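Skumby learns to pick things up, mostly

Regular readers will remember that Skumby, our pick-and-place policy, spent the spring being very good at one table, in one room, under one set of strip lights. Somebody opened a blind and it went to pieces. We have now had a proper go at fixing that, and the results are in, so settle down.

The idea is old and slightly shameless. Since we can't be trusted to move the lamps about in the lab every day, we let the simulator do it. Each training episode in Zonance starts with the lights thrown somewhere new, so the shadows fall in different shapes, overlap, go soft or go hard, and cross the table wherever they please. The surface colour shifts a bit too. The task stays dull on purpose: find the thing you were told to find, close the fingers on it, lift.

We generated 2,000 episodes this way and trained on the lot. A second copy of Skumby got the same number with the lighting nailed down, which is how we had been doing it all along while telling visitors it was fine. Both were then tried on 342 simulated picks under lighting neither had met.

The fixed-light version failed on 155 of them, and it failed with great confidence. Its favourite trick was to reach for the edge of a dark shadow and grip that, firmly, then carry nothing across the table with every sign of satisfaction. The varied-light version failed on 5. We checked that number several times, having been hurt before.

Before anyone orders bunting, the remaining failures are all of one kind. They involve small objects with a dark half and a shiny half, where the policy seems to decide that only one of the halves exists. It then centres its grip on that half and the lift goes wrong. USB sticks are the chief offenders.
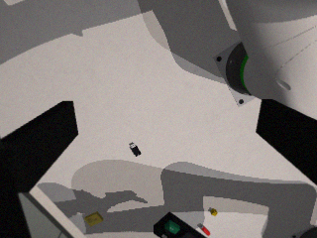 Our best guess is that the wrist camera view is shrunk so much before it reaches the network that a connector ends up as a few bright pixels, and a few bright pixels look a lot like a gap between two shadows. Feeding in a sharper crop from between the fingertips is the obvious thing to try. It will also make training slower, and the Ostosov cluster is already booked solid by people with more serious problems than ours.

The real arm at Hebden gets the new weights on Monday. It will face the same table, the same strip lights and, for the first time, the blind left open. Anyone who wants their memory stick back should collect it before then.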